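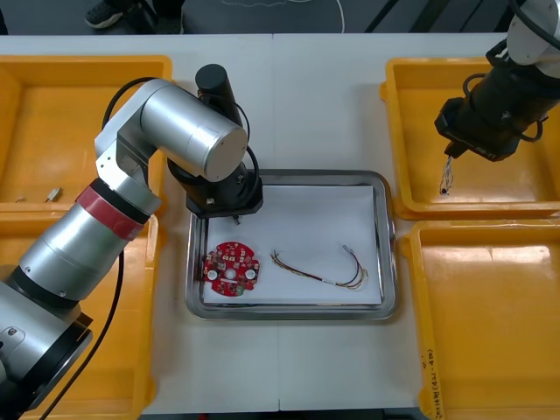
Sorting Small Electronic Parts by Type: Layout of a Sorting Table
Student project report, Electronics Recovery course, Furkedholm Technical College
19 January 2026

1. Background

When an old household device is opened, what comes out is mostly a mix. There are circuit boards, motors, cables, connectors, and many small things that do not belong clearly to any group. If the mix goes into one box, it is almost worthless for a person who wants to repair something. If it is sorted, the same material can be used again in the school workshop or sold by weight.

Our group received a carton of mixed parts from Lesora, a repair shop in Bamenley. The carton held 67 parts with a total weight of 2115 grams. Our task was to plan a table where these parts can be sorted without damage and without long thinking for every piece. In this report we describe the table, the sorting rules, and the problems which we met.

2. The table

We chose a long white table. At first we worked on a dark bench, but black wires and small connectors were difficult to see there and we lost two screws. On the white surface the eye finds everything faster. The table is made of two sections, and there is a thin seam between them in the middle. We were worried that small parts would go into the seam, so we decided that the tray must stand on top of it.

The tray is stainless steel and has a raised rim. We put white paper in it, for two reasons. A bare steel bottom reflects the ceiling lamps and this makes the eyes tired. Also, bare solder points on the back of a circuit board can scratch on metal. The paper is blank. One of us wanted to print a grid on it, with a field for each kind of part, but in the trial the grid was more confusing than helpful and we removed it.

On each side of the tray there are two yellow bins. They are shallow and open at the top. Deep boxes would hold more, but then a part must be dropped from higher up, and afterwards it is hard to see what is already at the bottom. With the shallow bins it is enough to look once over the table to know where each kind of part goes.

3. Sorting rules

We wrote the rules on one page and kept them as short as possible:

Upper left: motors, also when short wires are still attached.
Upper right: cables and cable bundles.
Lower left: circuit boards of every shape and color.
Lower right: wire harnesses with a connector, and loose connectors.

The difference between a cable and a harness was the question that took most of our discussion in December. In the end we agreed on this: a cable is one line from one end to the other, and a harness is several separate thin wires which are held together in places, for example by sleeving. This is maybe not the definition from a textbook, but all of us could use it in the same way – and this was more important for the result.

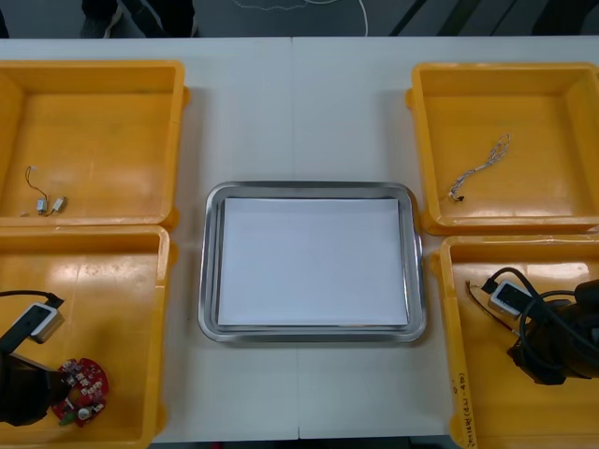 A second question was the order. We tried to sort all motors first, then all cables, and so on. This looked systematic, but the hand had to search in the tray again and again. It was better to place only a few parts on the paper, sort them completely, and then take the next ones from the carton. We recommend not more than 5 parts in the tray at the same time. With more, the wires hook into each other, and when one part is lifted a second one comes with it.

4. Problems

Wires were the biggest problem. A harness does not keep its shape. It lies flat in one moment, and when it is picked up at one end, the other end hangs down and can fall over the rim of the bin. We found it useful to hold the harness near the middle. For motors with thin wires the rule is the opposite of what many people do: one should take the metal body and never the wires, as the solder joints break easily.

Round boards were also not simple. They lie flat on the paper and there is no corner to hold. It helps to touch only the outer edge and to keep away from the small components on the surface.

Some parts fit in two bins. A motor with a connector on a long wire could be a motor or a harness. For such cases we added one sentence to the page: the heaviest part decides.

5. Comparison with another layout

For comparison we also tried the line layout, which we know from the Barroso parts market, where all the boxes stand in one row behind the tray. In the line layout the boxes at the far ends are too far away and the arm goes across the other boxes. With two bins left and two bins right the ways are nearly equal. We did not measure the times carefully enough to give numbers here, and this is a weakness of our work.

6. What we would change

Only the lower-right bin has a handwritten label now. For the members of our group it was no difficulty, but a visitor had to ask several times. Labels on the outside would be good, if they can be removed when the rules change.

The paper should be changed when it gets marks. We would also like a fifth bin for parts that nobody in the group can identify. At present they go back into the carton, and there they wait.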